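Is the "Best Family Car" Really the Best?

Car ads love the word best. Best in its class! Best for families! Before you tell Mum or Dad to buy one, put on your detective hat and ask: best at what, and who said so?

Take a made-for-families wagon called the Gedden. Its ad says it can go 700 kilometres on one tank. Sounds great. But that number comes from a test on rollers, with no hills, no headwind and no roof box full of camping gear. On a real trip to the beach, you might be looking for a servo after 400.
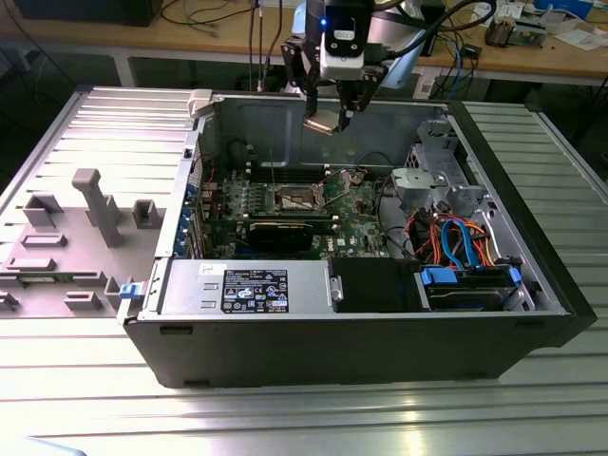
Then there's the word "class". A class is a group of cars of a similar size and price. The people writing the ad can pick a very small group. If only two cars are in it, coming first isn't much to brag about, is it?

Watch out for "up to" as well. The Zorkance brochure promises up to 79 litres of extra storage. Look at the tiny print and you'll find that's with one back seat folded flat. So where does your brother sit?

Prices can be sneaky too. The colour on the poster, the big wheels and the sunroof may all cost more. On the Pirzada, those extras add 3000 dollars.

Does this mean car ads tell lies? Mostly no. They choose the true bits that sound nicest and print the rest very small.

Next time an ad comes on, try these questions:
Who did the test?
Which cars was it compared with?
What does the tiny print say?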